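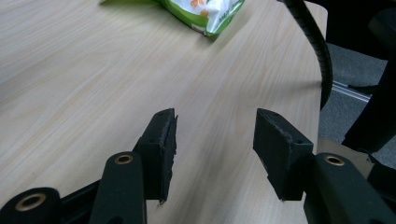
**Where do snack packets go when the table gets cleared?**
Into the clear bin, standing up, fronts facing the same way. Cupboard comes later.

Fri 30 July. Notes for the session, Home & Store Skills, Flistton evening course. Bring these back next time, the photocopier is on its last legs.

## 1. Clearing the table

- start with the flat things. A crumpled bag lying flat looks empty and often isnt
- pick up by the top seam, not the middle (crisps!)
- green and white bag on the bare table = typical stray. Check, then bin it or box it
- open packets: fold over twice, peg, use first
- no pegs? rubber band will do. Tape goes furry after a week
- wipe the table AFTER, with the grain, damp cloth only. Water left sitting on a laminate top gets in at the edges

Rounded table edges - packets slide off them. Work from the middle of the table.

## 2. Which bin

Frosted plastic is fine. You want to see roughly what's in it, you don't need to read it from across the kitchen. Rounded corners inside wipe out more easily than square ones, crumbs collect in square ones.

The Stakby bins in the cupboard at the back are for the practical. Please put the lids back with the right bins this time. Lambrakis handout (the pink one from April) has the drawer sizes, we wont go over it again.

Height: packet should stand a bit proud of the rim so there's something to get hold of. Too deep and you end up rummaging. Too shallow and the whole lot tips forward when you pull the bin out.
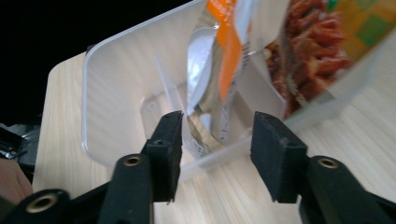
Home & Store Skills, p. 15

## 3. Standing packets up

Two packets in a bin is a fair start. Silver and orange one in the middle, larger one with red food on it beside. With only two they lean, so either fill the space or use a smaller bin.

- upright, like files in a drawer
- tall at the back, small in front
- edge-on saves room but you lose the name. Write it on the top seam, marker pen
- foil creases and slumps at the bottom. Tap the base on the table first to settle it
- dont force the last one in. If it needs pushing the bin is full

Dates: oldest at the front. New shopping goes in behind, every time, even when you're tired and the ice cream is melting.

## 4. Weights (for the cupboard plan)

Small bag 90 g, sharing bag 200 g. Shelf in our practice unit is marked 2000 g max per bin, so weight is never the problem with crisps. It is with rice, lentils, sugar. Keep those on the bottom shelf and don't mix them in with snacks, they crush everything.

Tins: separate session.

## 5. For next week

Do one shelf or one drawer at home. Not the whole kitchen. Take everything out, wipe, sort in piles on the table (sweet / savoury / baking / no idea), then put back standing up.

Write down:
- what was out of date
- what you had more than one of
- which bin or box you used, an old ice cream tub counts

Genari label sheets are on the side by the door, take one each. They come off in the dishwasher so stick them on the front of the shelf instead, or use string tags.

Reading: section on dry goods, up to the bit about jars. Skip the box on moths, we do moths seperately.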